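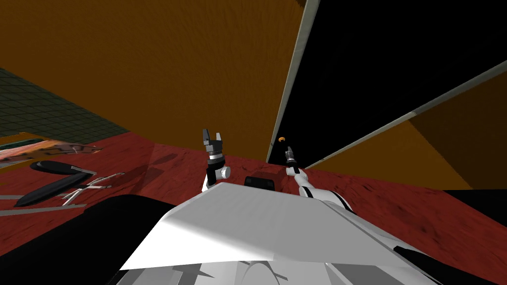 Both arms out in front, orange wall behind. My view for most of February.

1/ Right, a few people asked what I do all day now that I "drive robots", so have a thread. Short version: I sit in a swivel chair with a controller in each hand and show a simulated robot how to get to a door and open it. Over and over and over. I love it, my wrists less so.

2/ The project's called Hedlund and the room we work in lives inside a simulator called Flutbridge. My hands move, the robot's arms move. When I squeeze the trigger the fingers close. Everything gets recorded, and the recordings are what the robot learns from. So if I dither, it learns dithering!

3/ First thing Ivana Painemal told me when I joined: "don't be clever, be the same". I'd been trying a fancy new way in every time (over the top, from the side, a sort of swoop) because I was bored. She played my first lot back to me and it looked like somebody swatting a wasp.

4/ So there's a starting pose now, and I'm a bit religious about it. Arms up, both grippers open, level with each other, then a slow breath before I press record. If one hand is drooping I reset. Violeta Navarrete says she can tell which recordings are mine because nothing happens for the first second. Guilty.

5/ The tilt takes some getting used to, by the way. The robot's head looks down and off to one side, so the whole room leans and your stomach has opinions. Mine settled after 3 sessions. Anežka Halás never noticed it at all, which I find deeply unfair.
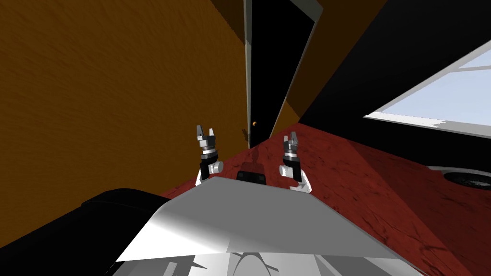 6/ The door. Dark, with a tiny orange knob, and it is the bane of my life. From where the robot stands it's a dot. You can't really judge how far away it is until you're nearly on it, and by then you've either got your fingers either side or you've poked the thing and have to start again.

7/ Somebody asked if I just delete the bad goes. Some of them! A poke and a restart gets binned. But if I miss slightly, back off and line up again neatly, we keep it – the robot's going to miss too and it needs to have seen what you do next. Took me ages to stop feeling embarrassed about those.

8/ Numbers for the people who like numbers: the target was 200 good ones. I recorded 279 and we kept 211. The rest were me sneezing, me reaching with the wrong arm, and a whole batch where I'd set the arm speed too high and didn't spot it until after lunch.

9/ My best tip, and I give it to every new starter: stop watching the big view once you're close. Switch to the hand camera and go by the two pads.
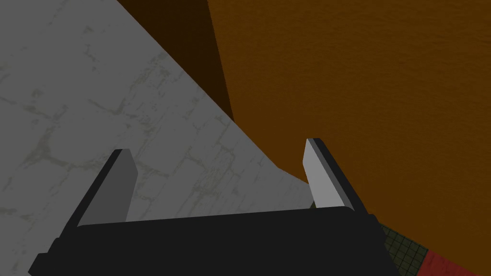 I keep the fingers wide open far longer than feels sensible, right up until whatever I'm after is sitting between them, and only then squeeze. Closing early is the commonest mistake I see, and I still do it myself when I'm tired.

10/ Also: take your breaks. We swap every forty minutes and Olga Pereyra will physically remove the controllers from your hands if you try for one more go. She's right, the one more go is always rubbish.

11/ Next up is drawers, which I'm told are worse. Happy to answer questions if you've got them, though I'm back in the chair at two so replies might be slow – and yes, I have tried squeezing an invisible trigger to open my own front door.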